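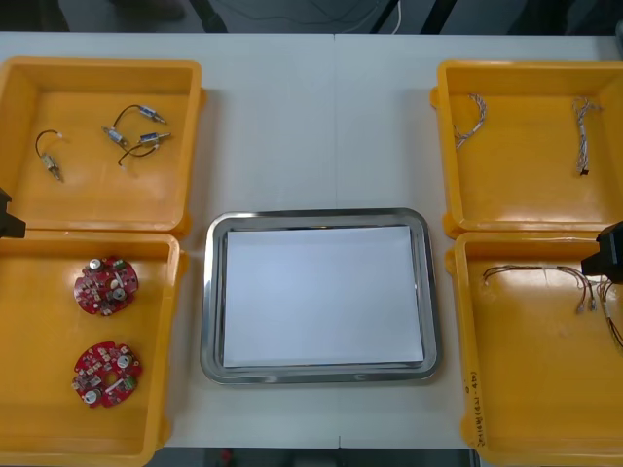
3. Bench Layout and Part Presentation

3.1 Why the containers matter

Small-batch kitting looks like the easiest job in an electronics shop. Parts come out of storage, they are grouped, and the group goes to whoever does the joining. In our earlier work at the Medrano shop we treated this step as a fixed cost and put all our effort into soldering and test. We were wrong to do so! When we went back through the job sheets, the time spent looking for, untangling and turning parts over was the most variable item on the whole sheet, and it was the one that operators had the most ideas about.

So this section is about open bins, a tray and a white table, and we are happy to spend several pages on them. The layout described here is the fourth one we tried and the first that everybody on the bench wanted to keep.

3.2 The five-container layout

The layout uses four shallow yellow plastic bins and one rectangular stainless steel tray. The bins stand in two pairs, one pair to the left and one to the right, with the tray between them. All five are open at the top. We call the bins the supply positions and the tray the kit position, and we number the supply positions from the far left, going around the table.

The left pair holds the parts that gave us the most trouble, and for that reason most of the discussion below concerns it. The far left bin takes the small wired components, meaning short lengths of wire with metal cylindrical bodies on them. The near left bin takes the round boards. The assignment of the right pair changes with the product and is covered in Section 4.

Two earlier layouts placed all of the supply bins in a row along the far edge. This looks tidy and it photographs well for a work instruction, but it makes the reach to the outer bins long and it leaves the near half of the table with no job to do. Pulling two of the bins forward gave us a work area in which the tray sits inside a ring of supplies, and a part from any bin travels a short way to the kit. Operators took to this within a single shift, and several of them moved their own benches to match before we had asked.

Color turned out to be worth more than we had planned for. Red boards on yellow plastic are easy to find at a glance, and so is black wire. Silver bodies are harder against bare steel, where reflections from the tray compete with reflections from the part. We return to this in 3.4.

3.3 Wires that hold hands

Wired components do not lie where they are put. A short black wire has enough spring in it to arch off the floor of the bin, and a second component set down close by will happily slide under the arch. Lift one and the other comes along. The operators at Medrano call this "holding hands," and we liked the phrase so much that we have kept it as our working term.

We define two components as holding hands when raising one by its metal body moves the other. The definition is deliberately simple, as it can be checked by anyone at the bench with no tools. Using it, we went through 178 picks from the far left bin, spread over several afternoons in August. In 49 of them the first lift brought a second component with it. That is more than a quarter of all picks, far above what any of us had guessed.

Three changes were tried. Lower fill was the first and by far the cheapest: the bin was refilled more often with fewer pieces. The second was a divider, cut to fit by our partners at Brusteck, which split the bin floor into lanes. The third was a change of grip, with operators asked to pick by the metal body and never by the wire. 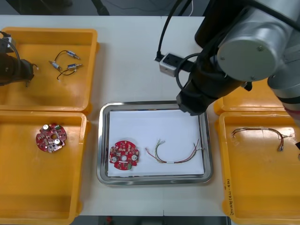 Lower fill won comfortably, and we find this a delightful result, as it costs nothing except a little walking. With only a handful of components in the bin, the loops have room to open out and the ends stay visible. The divider helped at high fill but got in the way at low fill, where the wires simply climbed over it and rested on its top edge. The change of grip did help, though operators forgot it when they were hurried, and we have left it in the instruction as advice.

A related point concerns the ends of the wires. Splayed ends are the part of a harness most easily bent, and they are also what catches on a neighbor. We had expected to need caps or a band of tape. A gentle bend in the harness, laid down as a shallow U, gave both ends their own space and kept the bundle from rolling. It is quick to form by hand and needs no extra material.

3.4 Paper in the tray

The kit position began as bare steel. Steel is easy to clean and it does not care what is dropped on it, but its shine makes small parts hard to read, above all the silver capacitor cans on the round boards. A sheet of plain white paper laid in the bottom of the tray solved most of this in one move. The sheet should nearly fill the base; a smaller one shifts when a board is slid across it.

Paper brought a second benefit that we had not been looking for. On a clean white ground, a kit is read as a whole. The board goes on the left half and the harness goes to its right, and after a few days operators told us they no longer checked off the items one by one. They looked for the familiar shape of the finished kit and noticed at once if it was wrong. We tested this lightly by preparing 80 kits, of which 34 had a fault put in on purpose: a missing harness, a wrong board or a part on the wrong side. With paper in the tray, every missing harness was caught at first look. Wrong boards were still missed now and then, and we do not claim that the paper helps there.

We also tried a printed sheet with part outlines, made up for us by Zasik. It was handsome and people enjoyed it, yet the outlines drew the eye even when the part was absent, and an empty outline was at times taken for a filled one. Plain paper has stayed in use on every bench.

3.5 Board orientation

The round boards have no natural front edge, which makes them pleasant to store and annoying to kit. In the supply bin we let them lie at any angle. Asking for a fixed rotation there added handling and gained nothing, as the board is turned again on its way to the tray.

In the tray, orientation does matter to the next person. The green connector is the best guide we have found. It is bright against the red, it stands close to the rim and it can be picked out without bending over the table. We now ask that the connector face the near edge of the tray. The central hole is tempting as a reference, but it says nothing about rotation, and the notches in the outline are too much alike to be used quickly.

Stacking was ruled out early. Tall capacitors keep one board from sitting flat on another, and the upper board rocks when touched. Two boards side by side fit easily in a near bin, and we have kept that as the usual fill for the longer runs.

3.6 Limits of the layout

The layout was worked out on one table size and for one family of products, the Vevis lamp controllers. A longer harness would need a longer tray, and we have not tried one. The seam between the two panels of the table runs behind and in front of the kit position, and although it is faint, loose wire ends can rest against it when a part is set down outside the tray. We ask that nothing be set down there.

The picks in 3.3 were also made by people who knew they were being watched, and who were by then rather fond of the subject. A repeat with new operators is planned on the same bench, with the fill level of the far left bin changed between shifts.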